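Drundell Stoneware Glaze, Brush-On, Cone 6

Product code DR-6 series
Sold by Gimton Ceramic Supply

Overview

Drundell brush-on glazes are ready-mixed for use on bisque-fired stoneware and porcelain. The range is made for cone 6 firing in an electric kiln. Each jar contains suspended glaze with a gum binder, so it can be applied straight from the container with a soft fan brush. No water needs to be added before first use. Stir well and scrape the bottom of the jar, as solids settle in storage.

The series has 18 colors in three surface types: gloss, satin and matte. Gloss colors move slightly at full temperature and will pool in carved lines. Satin colors break lighter over edges and raised texture. Matte colors stay where they are put and give the most even coverage on flat walls.

Application

Wipe the bisque with a damp sponge to remove dust and let it dry. Apply three coats, each at right angles to the last. Wait until the shine has left the surface before starting the next coat, usually 20 minutes in a dry room. Two coats are enough for gloss colors on vertical surfaces. On plates and the insides of bowls, use three.

Keep all glaze clear of the foot by at least an eighth of an inch. Gloss colors need twice that distance. Wax resist may be used on the foot before glazing. If wax lands on an area that is meant to be glazed, the piece has to be bisque fired again to burn it off.
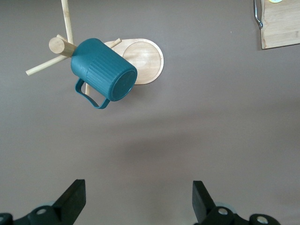
Thin coats show brush marks after firing, most of all in the matte colors. Thick coats may crawl or blister. A pin scratched through dry glaze on a test tile is the simplest check — the layer should be close to the thickness of a postcard.

Firing

Fire to cone 6 with a witness cone on each shelf. A 12 minute hold at the top is recommended for satin and matte colors. Let the kiln cool with the lid closed. Fast cooling makes matte colors shinier, and slow cooling makes gloss colors duller. Both effects vary with the size of the kiln and how tightly it is loaded.

Firing to cone 5 gives a drier surface and is not advised for tableware. The series is not suited to raku or salt kilns.

Clay fit

Tested on Alipour White Stoneware and Alipour Buff. Colors on the buff body are warmer and a shade darker. Iron-rich bodies may cause pinholes in the gloss range. On any other clay, fire a test tile first and check the cooled glaze for crazing over several days.

Container sizes

Pint jar, wide mouth
Gallon pail, snap lid
Dry mix, 20 lb bag (gloss colors only)

Dry mix is for dipping and contains no gum. It cannot be brushed unless a brushing medium is added. Sieve through 90 mesh after mixing and again after standing overnight.

Storage

Store above freezing with the lid tight. Jars that have frozen can sometimes be saved by sieving, but color may shift. A jar that has thickened can be thinned with distilled water, one spoonful at a time. Skin on the surface should be lifted out whole and thrown away — it will not stir back in.

Related items

Wovuro fan brush, soft, one inch
Wovuro wax resist, pint
Gimton test tiles, bisque, box of 12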